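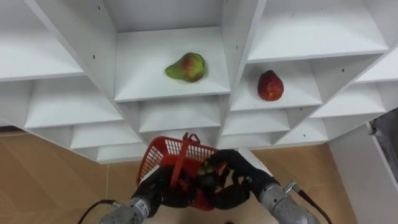 Notebook entry, December, 14:10
Shelf-to-basket retrieval, bimanual hold condition
Entered by: Embla Myklebust
Present: Niall Laing, Amos Hutchins (until the first pause)

Purpose. To compare two ways of choosing the next item when both hands are committed to the basket between picks. The baseline policy (Irnby) selects the item nearest the right wrist. The revised policy (Wihongi) ranks each candidate by the change in basket tilt that the release of one hand is expected to cause, and selects the lowest.

Setup. White cubby shelving, two fruit, red shopping basket with mesh sides. Head view only; the wrist views were disabled for both policies. Start posture is a two-handed clasp of the basket below the lowest cubbies. The pear is placed on its side and set well back from the front edge. The red fruit goes in the compartment to its right and slightly lower. All other compartments in view are kept empty so that selection is not confused with search.

Procedure. 40 trials, split evenly between the policies and interleaved. The operator resets the posture by script and does not touch the basket once the trial clock has started. A trial is scored as complete when the chosen item is in the basket and both hands have returned to the clasp. Tilt is taken from the wrist encoders and not from the head view.

Results. Wihongi completed 18 trials of its 20. Both failures occurred on the pear: the fingers closed on the narrow neck and the fruit rolled deeper into the compartment. Irnby did noticeably worse, mainly through tilt on release. Its count is withheld here until Niall has rescored the trials in which the handle came to rest against the right-hand fingers, as the rule for these was not written down beforehand. The rule should be added to the protocol before any further trials are run.

Observations.
The handle hides part of the lower central cubby from the head view when the basket is raised. This had no effect today but will matter once that cubby is stocked.
The shelf pin holes in the dividers were twice proposed as grasp candidates by the detector. A minimum size filter removed them.
Mean planning time rose by roughly 2 seconds under Wihongi. Amos considers this acceptable for the present study. I would prefer to see it reduced before the Gindico demonstration.
The right wrist cable should be checked for slack at full reach before the next session.

Actions.
Niall: rescore the handle-contact trials, blind to policy.
Embla: add a penalty for neck grasps on the pear and repeat the pear trials only.
Berenice Trujillo: confirm whether the encoder log and the head view share a clock. The offset in the last export has not been explained.

Raw logs are in the Cudavico folder under this entry's title.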